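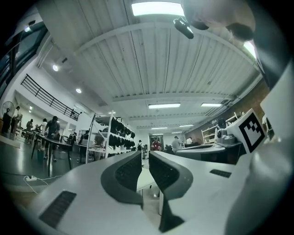
Drulcombe工作间内的手持夹爪，灰色软指相对，旁边的白色立方体印有方形标记。

机器做家务和理货：单步动作进展较快，连续作业仍受限

Drulcombe于6月公布了Drindmont项目的阶段测试结果。该项目考察同一套双臂系统能否承担一部分家庭杂务和门店后场作业，内容包括叠毛巾、收餐具、擦台面、拆小件纸盒、补货架和按标签分拣等，共20项任务。公布的材料显示，系统在刚性物体的抓取和放置上已经比较稳定，对布料、薄膜袋和带盖容器的处理仍不可靠，需要连续完成多个步骤的任务大部分没有达到项目自设的合格线。

测试共进行1,128次，全部在Drulcombe位于Fletden的场地完成。每次测试限时600秒，超时、物品掉落后未能自行拾回，或者操作员按下停止键，均记为失败。中途人工扶正物品也记为失败，但在附表中另列一类，便于和完全停滞的情况区分。任务开始之前由人员按布置图摆放物品，摆放位置在规定范围内随机变化，系统不预先获知具体坐标。

训练数据由人员手持夹爪采集，总量约3,000段。采集时双手各持一把夹爪，操作者按日常习惯完成任务，夹爪的位置、姿态和开合程度随时间记录下来，之后换算为机械臂末端的运动。与遥操作相比，这种办法不占用机械臂，操作者对接触力的感觉也更直接，布料类任务的单段时长明显缩短。代价是人手能到达的姿态，机械臂未必能到达。材料提到，一部分数据在换算后超出了关节限位，只能舍去，其中收餐具一项舍去得最多，主要原因是操作者习惯把手腕翻到碗柜隔板下方。

项目组把任务分为三组。第一组为单步任务，例如把杯子放到架上、把盒装商品推到货架前沿。第二组为多步任务，例如打开抽屉、放入餐具、关上抽屉。第三组涉及形状会变的物体，毛巾、购物袋、保鲜膜都在其中。

第一组结果最好。多数任务的成功次数超过了合格线，失败集中在两类情形：一类是透明或反光的物体，深度估计偏差大，夹爪在离物体还有一段距离时就已闭合；另一类是相邻物体间距过小，手指伸入时碰倒旁边的商品。后一类在补货架任务中尤其常见。改用较窄的指尖之后情况有所改善，但窄指尖抓重物时容易打滑，目前没有一种指尖能覆盖整组任务，测试中也没有安排自动更换。

第二组的问题主要来自误差累积。单独测试开抽屉、放餐具、关抽屉时，各步都能通过；连起来做，前一步留下的偏差会影响后一步。抽屉没有完全拉开，餐具就会搭在边沿，随后的关闭动作把餐具顶住，系统继续用力，直到触发力限保护。材料认为，目前的策略对“上一步是否真正完成”缺少判断，通常按照训练数据中的节奏进入下一步。项目组曾加入一个独立的状态检查模块，每完成一步就核对一次画面，误入下一步的次数减少，但总时长增加，部分测试因此超时。

第三组差别最大。毛巾平铺在台面上时，对折一次基本可以完成；毛巾揉成一团时，系统要先找到两个角，这一步耗时长，而且容易把布边当成布角。几次尝试之后，毛巾的形状已经和训练数据中的任何一段都不相近，系统便在两三个动作之间反复，直到时限到达。套垃圾袋的任务没有一次在不扶正的条件下完成。撕取保鲜膜被列为“暂停”，等待新的指尖方案。

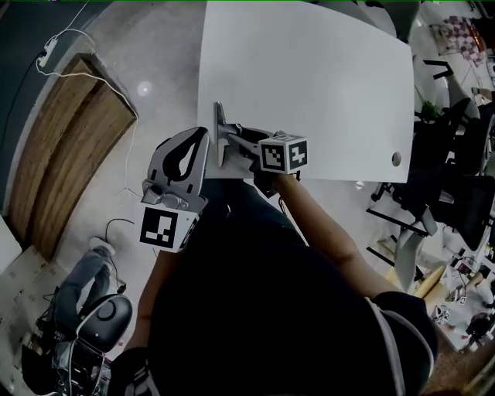
在采集环节，台面高度是一个被低估的变量。早期数据在同一高度的桌面上录制，策略换到稍低的台面后，擦拭动作会在接触之前就开始横移，抹布悬在台面上方。后来采集时改用多种高度，并且要求操作者改变站位，这一现象大为减轻。光照的影响则小于预期，顶灯全开与部分关闭相比，第一组任务的结果没有明显变化；窗边直射光造成的强反差仍会干扰标记识别，采集人员遇到这种时段一般会放下遮帘或者换到另一张桌子。

夹爪的位姿由视觉标记和惯性数据共同给出。标记被手臂或物体遮住时，系统短时间内依靠惯性数据推算，遮挡时间一长，推算的位置就会漂移。叠毛巾时双手经常交叠，遮挡最频繁。处理办法是在夹爪的多个面上布置标记，并对漂移超过阈值的片段做自动标注，由人员复核后决定保留还是舍去。材料没有给出阈值的具体数值，也没有说明复核由几人完成，外部人员据此难以复现筛选过程。

门店部分的任务由Fairclough提出。该公司经营日用品门店，提供了后场补货、退货分拣和纸盒拆压的作业流程，并派员核对任务定义与实际工作的差距。核对意见写得比较具体：测试所用的货架层板是平的，门店中相当一部分层板带有前倾角和挡条；测试商品全部为未拆封的新品，退货商品则常有破损、缺盖或标签卷边；测试时过道无人通行，营业时段做不到。Fairclough认为，以现有表现看，系统可以在夜间处理规格统一的盒装商品，尚不适合处理退货。

速度方面，材料只给出了相对描述。在第一组任务中，系统比熟练员工慢，单件用时的波动较小；在第二组任务中，一旦出现停顿，用时迅速拉长，和人工的差距难以用平均值概括。Drulcombe因此没有公布平均用时，改为公布每项任务在时限内完成的次数。这种做法便于比较不同版本的策略，但对需要估算人工替代成本的门店帮助有限，Fairclough已要求在下一轮中增加用时分布。

家庭部分没有进入真实住宅。场地内搭设了厨房台面、水槽和一组矮柜，水槽不通水，餐具都是干净的。材料承认，油污、水渍和食物残渣会同时改变摩擦和外观，现有数据没有覆盖。擦台面任务使用的是干布和可擦除的彩色粉末，判定标准为粉末残留面积；换成黏性污渍后需要加力往复擦拭，而现在的策略没有对法向力的直接控制，只能通过压低末端位置间接增加压力，台面稍有不平，压力就时大时小。

安全设置采用保守方案。机械臂运动范围内不允许人员进入，地面光电装置触发后立即停机。这一设置适合测试，与家庭环境的要求相距较远。老人、儿童和宠物随时可能走近，停机过于频繁会使任务无法完成，停机过少则不可接受。材料把人机共处列为后续课题，没有给出时间表。夹爪采用软指，一定程度上降低了夹伤风险，臂身本身的碰撞风险并未因此改变。

关于维护，记录中较多的是软指磨损。指腹的纹路在反复拆压纸盒之后变浅，抓取光滑包装时滑动增加。更换软指需要重新校准开合零位，漏做校准会使薄片类物品抓不紧。项目组在测试中段曾因漏做校准得到一批异常结果，这批结果予以保留，并在附表中注明。线缆管理也有记录：腕部线缆在大角度旋转时被拉紧，造成画面短暂中断，后来改变走线并限制了旋转范围，受影响的主要是把瓶子倒置放入沥水架的动作。

从失败记录来看，纠错能力仍是短板。人做同样的事情也会碰倒杯子、拿错袋口，通常顺手扶正就继续做下去，采集时操作者也常常这样处理。但最初的采集规范要求把出错片段整段删除，训练数据中几乎没有纠正动作，系统出错后便没有可以参照的样本。规范修改之后，轻微失误及其纠正过程可以保留，第一组任务中掉落后自行拾回的情形随之增加。第二组、第三组的数据量还不够，变化不明显。

任务描述的写法也影响结果。同一策略接收文字指令，“把杯子收好”与“把杯子放到上层架子”得到的动作不同，前者有时会把杯子推到台面里侧便停止。项目组在测试中统一采用后一种写法，指明物体和目标位置。对于门店，这一限制影响不大，作业单本来就写明货位；对于家庭，用户很少这样说话，若要直接使用口语指令，还需要一层理解和确认，确认本身又会占用时间。

合格线的设定也有争议。项目自设的标准按任务分别确定，易碎物品的要求高于纸盒和毛巾。Fairclough建议按后果而非按物品分类：一瓶洗涤剂掉落，物品本身损失不大，清理过道却要占用员工较长时间。Drulcombe表示会在下一版任务定义中增加“清理代价”一栏，由门店填写，暂不计入合格判定。

Drindmont下一轮测试将保留原有任务名单，以便与本轮对照，同时把带前倾角的层板和部分破损包装加入门店组。家庭组拟增加湿布擦拭，水槽仍不通水。套垃圾袋任务会继续测试，采集方式改为先用一只手撑开袋口，再用另一只手翻边，现有软指能否撑住袋口尚待确认。附表及任务定义可向Drulcombe在Fletden的办公室索取，原始采集数据暂不对外提供。

联系我们 | 版权所有 Drulcombe，转载请注明出处 | 返回顶部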